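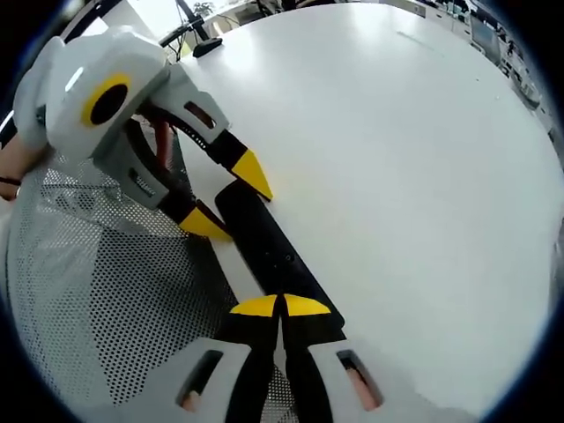 Five evenings into the gripper build and I finally like how the fingers close! I've been doing this at the shared workshop off Plekinwood Road, mostly after dinner when the printers are free, and my notes are a mess, so I'm putting them here before I lose them.

The pair are hand-held, one for each hand, white housings with black fingers and yellow tips. I went through so many tip shapes. The first ones were flat and everything slid out sideways (I chased a marker across the floor more than once). The wedge shape is Marek Kollár's idea, and he was right, which he has mentioned a few times since.

Passing things from one hand to the other is the part I keep practicing. Long skinny stuff is the worst – you grab one end, the other end swings, and then you need the second gripper right there at a good angle. My wrists ache by 9 p.m. The whole right-hand unit was 123 grams over what I wanted, so I thinned the walls of the housing and left bigger slots where the fingers go in. That helped a lot.

Spending so far is 53 dollars on filament and screws, not counting the servo I cooked in May. Don't ask about the servo.

I've been calling the left one Illen and the right one Plosus, purely so my file names make sense. Illen still has a bit of slop in the upper finger, maybe the pivot hole, maybe the screw. I'm going to reprint that finger with a tighter hole and try again, and if it binds I'll just get the sandpaper out.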